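Birkstead Students Open Summer Robotics Challenge With Liquid Handling Event

BIRKSTEAD, Jul 14, 2020 – Students in the Birkstead Robotics Club have opened their summer challenge, a contest in which teams program a two-armed robot to do ordinary bench work. The first event is liquid handling. Teams must have the robot pick up a measuring cup, pour a set amount into a second container and put the cup back on the table upright.

The club has 81 members this year and has entered 9 teams. Each team writes its own control program and gets the same amount of time at the robot. Practice liquid is water with food coloring, so judges can read the level from a few steps away.

"Pouring looks simple until you have to write it down," said Špela Radulović, who coaches the club. "The teams spend most of their first week on the grip and the angle of the wrist. Speed comes later."

A run is worth up to 600 points. Teams lose points for spills, for missing the target amount and for any contact between the two arms. A team may stop a run once and start over without penalty.

The club raised $1,595 in March to pay for measuring cups, replacement gripper pads and table supplies. Birninix, a local parts supplier, is giving the teams free use of its workshop in the evenings.

Hafiz Setiawan, captain of team Zernosent, said his group rewrote its pouring routine twice before the opening event. "Our first version tipped the cup too fast at the end," he said. "We split the pour into short steps and check the level between them."

Later events will cover sorting small tools and packing a box. Scores will be posted on the club's page after each event, and the top team will receive the Ekinci Prize, a parts credit for next season.

Families and other students may watch from the workshop gallery. Seats are free but must be reserved through the club's page.

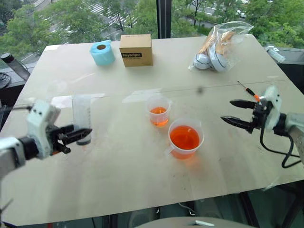 Can a team change its program between runs?

Teams may edit their program between runs, as long as the judges have a copy of the new version before the next run starts.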